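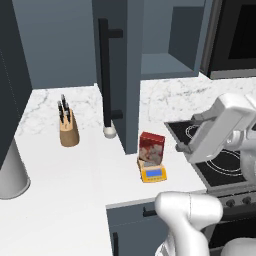

4.3 Unintended contact with the weighing surface

The most frequent failure in our evaluation was not a dropped object. It was a contact between the arm and the kitchen scale which the policy did not register and which the success checker, in its first version, did not register either. We describe it in some detail, as the same fault can be present in other simulated kitchen benchmarks where a scale is treated as an ordinary movable object.

The task is simple to state. The arm has to bring an item to the scale, release it, withdraw, and leave the item standing until the reading is stable. An episode was marked as successful when the item was inside a bounding volume over the scale and the gripper was open. We ran 506 episodes with the Nolier controller in the Kakcombe kitchen. Of the episodes marked as successful, 40 were later found to contain a contact between a link of the arm and the scale body, or between a link and the item after release. In these episodes the simulated load cell gave a value which did not correspond to the mass of the item, and the controller reported this value without any warning.

The fault was first noticed by Leanne Marsden, when she compared the logged readings with the mass table of the Droveo asset set. She found that the error was always positive in one group of episodes and always negative in another. A positive error means that the arm was pressing downward. A negative error means that the item was partly supported from the side. No random noise of the sensor model can produce such a separation, and we then replayed all the affected episodes from the saved states, with the cameras placed on both sides of the counter. 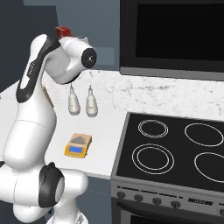 Figure 4. Replay view of the counter used for the weighing task, with the arm, the scale and the cooktop.

Clearance was the main cause. The planner checks collision for the wrist and the gripper at every waypoint, but for the larger links it uses a coarse capsule model, which in our configuration was updated only once in 10 control steps. In a kitchen with a wide free counter this is acceptable. In the layout of Figure 4 the scale stands near the front edge of the counter, with two white bottles behind it and the cooktop to the right, so the directions in which the arm can withdraw are few. When the planner looked for a short retreat path, it often selected one that brought a link low over the weighing surface.

A second cause was found in the checker. Jordan Fairclough observed that the bounding volume was fixed in the world frame and did not follow the scale. If the scale was pushed by a small distance, the item could still be inside the volume while it was leaning over the border of the platform. On a real counter an item in this position could fall on the cooktop, and for this reason we classify these cases as safety relevant and do not treat them only as measurement errors.

We made 2 changes. First, the capsule model is now updated at every control step during approach and retreat. Second, the checker demands that no link is in contact with the scale or with the item, and that the pose of the scale has not changed since the beginning of the episode. The Ashworth baseline was evaluated again under the same rules, and its success rate also decreased, although its retreat motion is slower and more vertical.

One limitation remains. The load cell is modelled as a single vertical spring, therefore a sideways push of the platform is not represented well. The results published before the correction, in the benchmark release of 21/11/2018, should not be compared with the values in Table 3.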